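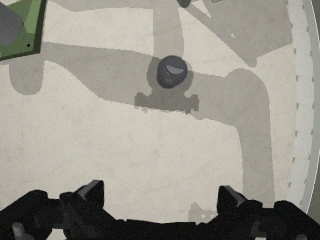 Small dark knob, big shadow.

ok thread time. key lime pie. I have opinions and about 11 minutes before I have to leave the house

1/ grew up thinking key lime pie was green. my aunt's was green. the diner's was green. the one in the freezer case, very green. I was in my twenties before someone put a yellow slice in front of me and I told the waitress they'd sent lemon by mistake. she was nice about it

2/ the juice is pale yellow. yolks are yellow. condensed milk is kind of ivory. so you get a pale yellow pie. green is food coloring, that's the whole mystery

3/ if you like yours green fine, my aunt still does it, I still eat two slices

4/ ok so why condensed milk. fresh milk in a hot place with no fridge goes bad quick, canned didn't. people used the can. and then the acid in the lime thickens it all by itself which must have felt like a magic trick the first time

5/ try it sometime, stir lime juice into a bowl of condensed milk and watch. goes from pourable to pudding in like a minute. my kid made me do it twice

6/ where it was invented: I'm not getting into it. last time I posted about this I got 100 replies and half of them were about somebody's great grandmother

7/ got a message from Nayeli Pacheco who bakes for the Chisholm diner, she does 3000 pies a year (!!!) and she says crust first, everything else after. so, crust

8/ graham crackers. crush them finer than you want to. melted butter, sugar, a real pinch of salt. it should hold together when you squeeze a fistful. if it falls apart more butter. if it's shiny you went too far, add crumbs

9/ press it in with the bottom of a measuring cup. go up the sides. the corner where the side meets the bottom always ends up too thick, push that out with your thumb

10/ bake it BEFORE you fill it. ten minutes, 350, til it smells like toast. let it cool. I skipped this for years and wondered why my slices came out with a soggy bottom and no sides

11/ filling, for a regular 9 inch. one can condensed milk (the 14 oz), four yolks, half a cup of juice, zest of as many limes as you have patience for. whisk the yolks and zest first till the yolks look a bit greenish and smell amazing, then milk, then juice. let it sit while you clean up

12/ yes bake the filling too. 15 min same oven. old way was no bake and let the acid do the work but thats raw egg and I'm feeding kids and somebody's grandpa

13/ it's done when the edge is set and the middle wobbles like jello. not sloshes. wobbles

14/ THE LIMES. real key limes are tiny and full of seeds and you'll need a whole bag for half a cup. I do it maybe once a summer. the rest of the time regular limes plus a squeeze of lemon and I have never once been caught

15/ the bottled stuff. I know. Tried the Gurero one last August because the store was out of everything and it was ok? bit flat. put fresh zest in and most people won't notice. zest does more than the juice for smell anyway

16/ roll the limes on the counter hard before you cut them. zest before you juice. I have zested a squeezed lime half and it is a miserable way to spend an evening

17/ whipped cream or meringue. whipped cream. next

18/ ok fine, meringue people: you have four whites left over, I get it, it makes sense. I just don't like it sweet on sweet. Mojtaba Safavi (he ran the dessert table at the Flernby street fair with me, he is a meringue guy) torches his and it does look incredible. mine weeps every time. little amber beads all over it like it's sorry

19/ my cream: cold bowl, cold cream, a spoon of powdered sugar, stop early. soft. a little sour cream in there if you have it, it keeps its shape in the fridge and cuts the sweet

20/ chill the pie at least four hours. overnight better. I've never seen a warm one cut clean. hot knife, wipe it, cut, wipe it again

21/ somebody asked can you freeze it. yes, without the cream. wrap it like it owes you money. an hour on the counter and you're good, or eat it half frozen standing up which I prefer tbh

22/ somebody else asked about gingersnaps for the crust. yes!! less sugar in the crumbs though. pretzels also good, need more butter than seems decent. vanilla wafers, no, too soft, tried it for a birthday and we ate it out of bowls

23/ one more from the fair because Mojtaba told me to put it in. lady comes up, looks at my pie, says "that's not key lime, key lime's green." I said ma'am I was you once. gave her a slice. she came back with her husband and HE said it's not green

24/ they bought a whole one. so

25/ leftovers keep three days covered, crust goes soft after the first. day two is still good with coffee. day three is breakfast

26/ for the person asking about pans, glass or metal both work, glass takes a couple minutes longer for the crust. don't go deep dish with one can, it looks sad. one and a half cans and then you have half a can left over and that goes in your cofee

27/ ok I'm late. will do icebox cake next if I remember, send me your cracker opinions

28/ wait forgot. salt on top. tiny bit, flaky, right before you serve. ok bye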